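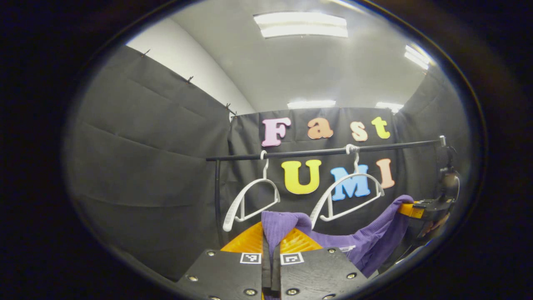
A reader in Skerker wrote in to ask whether it was worth waiting a couple of years before replacing the tumble dryer, the reasoning being that by then there would be a machine to do the whole job, from wet basket to wardrobe. My advice was to buy the dryer. The longer reply is set out here, with the tips that go with it, as several other letters have asked much the same.

Can a machine do the laundry yet?

Parts of it. Washing and drying were solved a long time ago, and we have stopped thinking of the washing machine as a robot at all. What is left over is the handling: picking up one thing from a heap, finding which way up it is, turning a sleeve the right way out, and getting it on to a hanger or into a flat pile.

Cloth is hard for machines. A mug is the same shape every time you pick it up. A jumper is a different shape every time, and it changes again as you lift it. Two grippers working together do better than one, for the same reason that you use both hands, but putting a knitted top on a hanger is still research work and not something you can order for the utility room.

While you wait, do it this way.

Hanging knitwear

Most jumpers are better folded. If you must hang one, use a hanger with wide shoulders, never thin wire. Feed the hanger up through the hem. Pushing it down through the neck stretches the ribbing, and on a fine knit you will see the difference by November.

For heavy knits, fold the jumper in half lengthways, lay the hook of the hanger at the armpit, then bring the body over one side and the sleeves over the other. The weight sits on the bar and you get no bumps at the shoulders.

Put the empty hangers on the rail first, all facing the same way, and work from one end. If you dress them on the bed and carry them over, half of them slide off.

Folding

Folding machines for the home have been promised for years. The ones I have read about want each item clipped on by hand, face up and buttoned, and by that time you have done most of the work. They don't care for large sheets or baby clothes either.

A folding board is cheap and does a neat job on T-shirts. Cut one from stiff card, a little narrower than your shelf. Lay the shirt face down, board on top at the collar, sides in, bottom up, and slide the board out. I can do 16 shirts while the kettle boils and the tea brews, though not if the telly is on.

Floors

Floor cleaning is the one household chore where I would say yes, a machine can do it, provided you pick up after yourself first. Ours is a Grurel and it goes round every morning. It copes with crumbs, dust and dog hair. It does not cope with:

Bootlaces and phone leads
Rug fringes (tuck them under, or tape them)
The black mat by the back door, which it takes for a drop

Empty the bin every time and cut the hair off the brush with a seam ripper. A full bin is the usual reason for a machine that "has stopped working". Stairs are still yours.

Windows

I tried a Jurkeck window cleaner on the patio doors for a month. Good in the middle of the pane, poor in the corners, and you have to go round the edges with a cloth anyway. For ordinary sash windows a squeegee is quicker. Use a drop of washing-up liquid in a bucket of warm water and wipe the blade between strokes.

Washing up

Loading the dishwasher by machine is in the same state as the laundry. It has been done in laboratories, slowly. Scrape, don't rinse, and put the cutlery in with the handles down, apart from sharp knives, which should be washed by hand.

In the workshop

Things are further on here, but only where the same job comes up again and again. The joinery shop I used to work in had a quote for an arm to load the panel saw. It came to 2,769 pounds a month on a lease, and it would have needed every board stacked square on the same pallet. We were cutting perhaps 10 boards a day, all different. The shop bought a roller stand and a better extractor.

If you are thinking of it for a small shop, write down every job for 2 weeks and see which ones repeat without any change. Those are the ones to ask about. Sweeping up, sorting offcuts, untangling a hose and finding the right drill bit are not on anyone's price list so far.

Sorting offcuts is worth a word. Keep one rack, upright, longest at the back. Write the length on the end grain in pencil before you put it away. Anything shorter than your hand goes in the kindling box.

What to buy now

A floor cleaner, if your floors are mostly clear. A decent dryer with a sensor - the Skerker letter was asking about a Yang, which I have not used, so I can't comment on that one. Wide hangers, enough for the whole rail. Leave the folding machine alone for the present.

Next page: getting candle wax out of a tablecloth.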